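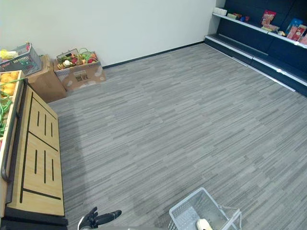
The back corner, with the produce stand on the left and my gray shopping basket.

I spent most of July putting the produce section of our practice store in order, and a few people have asked me to write down how I went about it. The store is one room with gray carpet and white walls. We set it up to look like a small neighborhood grocery, and all the fruit and vegetables in it are artificial. The name on the door is Mirno, which was the name of the room before it was a store, so we kept it.

I started with the floor. For weeks there had been a line of stuff on the carpet between the stand and the shelves, and I kept stepping over it. I moved everything to the edges. The cardboard boxes went behind the stand and against the wall. The middle of the carpet is now clear enough to turn a cart in, although we don't own a cart. We use plain plastic baskets, light gray.

The boxes are still a weak spot. I don't love plain cardboard in a store, even a pretend one. But one of them turned out to be a good height for a wire basket, so I set the basket with the green handles down into the open top and filled it with the toy vegetables that had no other home. It works as a mixed bin. I may wrap the box in brown paper later, or I may leave it alone.

The stand itself came from Virken as a kit. It took me 6 evenings to put together, mostly because I did the guard rail wrong the first time and had to take it off again. The wood is pale, the metal parts are black, and the crates tip forward so you can see what is in them. I like it a lot. If you buy one, sort the screws by length before you start. There are two lengths that look the same until you try to use them.

Sorting the produce took longer than building. The order I was working from, number 3354, had everything mixed together in big bags, and some of it was from an older Dodia set that is a slightly different scale. I tipped it all out on a blanket and made piles. After that I decided what went where, using two rules. Heavy and long things go low. Round things that roll go where there is a lip to stop them.

By those rules the mangoes should be low too, but I put them in the upper left crate anyway. They have the most color of anything we own, green through to red, and up high they are the first thing you notice. The lemons are next to them on the upper level. On the lower level, far left, are the bitter melons, then the big bin with cucumbers and carrots together, then purple sweet potatoes and tomatoes.

I went back and forth on the shared bins. A real store would give cucumbers their own space. I don't have that many bins, and the dark green above the orange looks good, so they share. The carrots are the hardest to keep tidy. The leafy tops catch on each other and when you pick up one, a second comes with it. They also get over the partition and into the next bin, and sweet potatoes slide down into the tomatoes. I used to fix this several times a day. Now I do it once, around closing, and let it be a little messy the rest of the time. A produce stand with every carrot lined up looks strange anyway.

The chilies never got a place of their own. I had a green one and a red one left at the end of the sorting and they went in with the cucumbers and carrots.

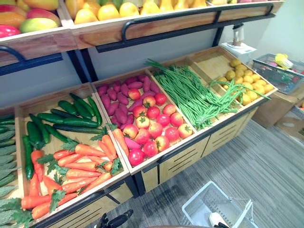 What I still want to do

Price signs come first. I have a pack of 33 small card holders from Åberg and I haven't opened it. I want one sign per kind of produce, black marker on white card, large enough to read while standing.

The oranges need a second look as well. They are in a crate at the end of the stand and the pile is too high for my taste. I will take off the top layer and see if it looks thin.

Then the packaged goods on the dark shelves, which I have been putting off. I'll start at the top shelf and work down, same blanket, same piles.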